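**Arbeitstisch Modwood, Ausführung mit heller Holzplatte**
Prüfbericht der Beschaffungsberatung Priststead

Der Arbeitstisch Modwood wird vom Hersteller als Mehrzweckmöbel für Werkräume, Bibliotheken und Besprechungszimmer angeboten. Die Beschaffungsberatung hat ihn über einen Zeitraum von vier Monaten in wechselnder Nutzung beurteilt. Der Bericht richtet sich an Einrichtungen, die Ersatz für ältere Tische mit beschichteter Platte suchen und dabei eine Holzoberfläche in Betracht ziehen. Das Prüfmuster wurde regulär über den Fachhandel bezogen; der Preis lag einschließlich Untergestell bei rund 400 Euro.

## Lieferung und Aufbau

Platte und Gestell werden getrennt verpackt angeliefert. Die Verpackung der Platte war ausreichend, der Kantenschutz aus Karton hingegen knapp bemessen. Für die Montage liegen Schrauben und ein Innensechskantschlüssel bei. Der Schlüssel ist kurz und erreicht die mittleren Verschraubungen nur schlecht. Es empfiehlt sich, eigenes Werkzeug bereitzuhalten.

Die Anleitung ist bis auf eine Stelle verständlich. Auf der dritten Seite wird die Querstrebe spiegelverkehrt dargestellt, sodass die Bohrungen zunächst auf der falschen Seite gesucht werden. Der Hersteller wurde auf den Fehler hingewiesen und hat eine korrigierte Fassung zum Herunterladen angekündigt. Bis zum Abschluss dieses Berichts lag sie nicht vor.

Der Aufbau sollte zu zweit erfolgen. Die Platte lässt sich zwar allein bewegen, das Wenden auf das fertige Gestell gelingt ohne Hilfe jedoch kaum schadlos.

## Oberfläche

Die Platte ist in einem hellen Honigton gehalten und weist eine deutlich streifige Maserung auf. Helle und etwas dunklere Bänder verlaufen in Längsrichtung. Die Beurteilung des Farbtons fiel je nach Raum unterschiedlich aus: Unter warmem Kunstlicht wirkte die Fläche gelblicher als bei Tageslicht. Einrichtungen, die mehrere Tische nebeneinanderstellen wollen, sollten nach Möglichkeit aus einer Lieferung bestellen. Eine Holzart nennt der Hersteller in seinen Unterlagen nicht, was in dieser Preisklasse zu beanstanden ist.

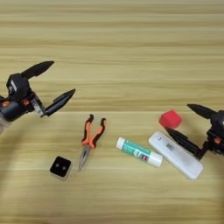 Gerade die lebhafte Maserung sei im Alltag gewöhnungsbedürftig, wurde in einer Rückmeldung aus dem Nutzerkreis eingewandt; beim Sortieren kleiner Teile wünsche man sich eine ruhigere, einfarbige Fläche, und auch das Lesen eng bedruckter Listen ermüde auf gestreiftem Grund schneller. Die Beratung hält diesen Einwand für berechtigt, soweit der Tisch überwiegend für Feinarbeiten vorgesehen ist. Eine matte Schreibunterlage schafft Abhilfe, sollte dann aber in der Kalkulation berücksichtigt werden. Für Besprechungen und den allgemeinen Arbeitsbetrieb wurde die Oberfläche überwiegend positiv bewertet.

Die Haptik ist angenehm. Die Kanten sind leicht gebrochen, ohne stark gerundet zu sein, und drücken bei längerem Aufliegen der Unterarme nicht. An einer der Stirnseiten war der Schliff des Prüfmusters rau und musste nachgearbeitet werden.

## Empfindlichkeit und Pflege

Wasserränder wurden an einer verdeckten Stelle der Plattenunterseite erprobt, die nach Herstellerangabe gleich behandelt ist wie die Oberseite. Ein feuchtes Glas hinterließ nach einer Stunde keine bleibende Spur. Nach einer Nacht zeichnete sich ein schwacher Ring ab, der nach dem Abreiben mit dem Pflegeöl Plulia weitgehend zurückging. Kaffee und schwarzer Tee sind kritischer und sollten umgehend aufgenommen werden. Gegen Kugelschreiber ist die Oberfläche weniger widerstandsfähig, als das Datenblatt erwarten lässt: Bei festem Schreiben ohne Unterlage drückt sich die Schrift durch.

Das Öl Plulia wird vom Hersteller des Tisches empfohlen und separat verkauft. Ein Gebinde mit 100 ml reichte im Versuch für einen vollständigen Auftrag, wenn sparsam gearbeitet wurde. Der Geruch ist in den ersten Stunden deutlich wahrnehmbar. Der Raum sollte in dieser Zeit gelüftet und nicht für Besprechungen genutzt werden. Getränkte Tücher sind ausgebreitet zu trocknen und anschließend zu entsorgen — ein Hinweis, der auf dem Etikett zwar enthalten, aber sehr klein gedruckt ist.

Scheuernde Reinigungsmittel und Mikrofasertücher mit rauer Seite sind ungeeignet. Wird die Reinigung an einen Dienstleister vergeben, ist dies schriftlich in das Leistungsverzeichnis aufzunehmen.

## Standfestigkeit

Das Untergestell stammt vom Zulieferer Chien und wird auch einzeln angeboten. Es steht auf ebenem Boden sicher. Die Stellfüße gleichen geringe Unebenheiten aus, müssen nach den ersten Wochen allerdings nachgezogen werden. Beim Aufstützen an der Längsseite ist eine leichte Schwingung spürbar, die beim Schreiben kaum stört. Bei Arbeiten mit seitlicher Kraft, etwa beim Schleifen oder Sägen, fällt sie stärker ins Gewicht. Für solche Zwecke wird eine feste Wandverbindung oder ein schwereres Gestell empfohlen.

Die zulässige Auflast war im Katalog und im Beiblatt unterschiedlich angegeben. Auf Nachfrage wurde der niedrigere Wert bestätigt. Einrichtungen sollten sich bis zu einer Bereinigung der Unterlagen ausschließlich an diesem orientieren und ihn an geeigneter Stelle vermerken.

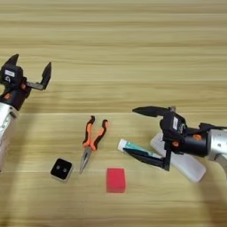
Klemmen und Zwingen lassen sich an den Längsseiten ohne Weiteres ansetzen, da der Überstand der Platte mit 40 mm ausreichend bemessen ist. An den Stirnseiten ist dies wegen der Querstrebe nur eingeschränkt möglich. Zulagen aus Kork oder Filz sind in jedem Fall zu verwenden. Ohne sie entstehen bereits bei mäßigem Druck bleibende Abdrücke, die sich auch durch Ölen nicht beseitigen lassen.

Eine Kabelführung gehört nicht zum Lieferumfang. Der als Zubehör erhältliche Kanal wird von unten angeschraubt und erfüllt seinen Zweck, verringert jedoch die Beinfreiheit. Bei Tischen, an denen regelmäßig gesessen wird, sollte er möglichst weit nach hinten versetzt werden. Vorgebohrte Löcher sind dafür nicht vorhanden.

## Ersatzteile und Gewährleistung

Stellfüße und Schrauben können einzeln nachbestellt werden. Eine Probebestellung traf innerhalb der zugesagten Frist ein, die Versandkosten überstiegen allerdings den Warenwert. Die Platte ist als Ersatzteil ebenfalls lieferbar, wobei eine farbliche Übereinstimmung ausdrücklich nicht zugesichert wird. Das Nachölen gilt als bestimmungsgemäße Pflege und berührt die Gewährleistung nicht. Anders verhält es sich mit dem Abschleifen — hier verlangt der Hersteller eine vorherige Abstimmung.

## Bewertung

| Kriterium | Beurteilung |
|---|---|
| Verarbeitung der Platte | gut, mit Einschränkung an der Stirnseite |
| Aufbau und Anleitung | befriedigend |
| Pflegeaufwand | mittel |
| Standfestigkeit | gut bei Schreib- und Besprechungsnutzung |
| Dokumentation | mangelhaft |

Die Beschaffungsberatung spricht für den Modwood eine eingeschränkte Empfehlung aus. Er eignet sich für Besprechungsräume, Lesebereiche und leichte Werkarbeiten, sofern die regelmäßige Pflege der Oberfläche organisatorisch gesichert ist. Für den Einsatz in Holz- oder Metallwerkstätten wird er nicht empfohlen.

Vor einer Bestellung größerer Stückzahlen sollte ein Musterstück angefordert und im vorgesehenen Raum beurteilt werden. Die Angabe der Holzart und der zulässigen Auflast ist vom Anbieter schriftlich einzuholen und der Vergabeakte beizufügen. Eine Nachprüfung ist für Mai vorgesehen, sobald die berichtigte Montageanleitung vorliegt.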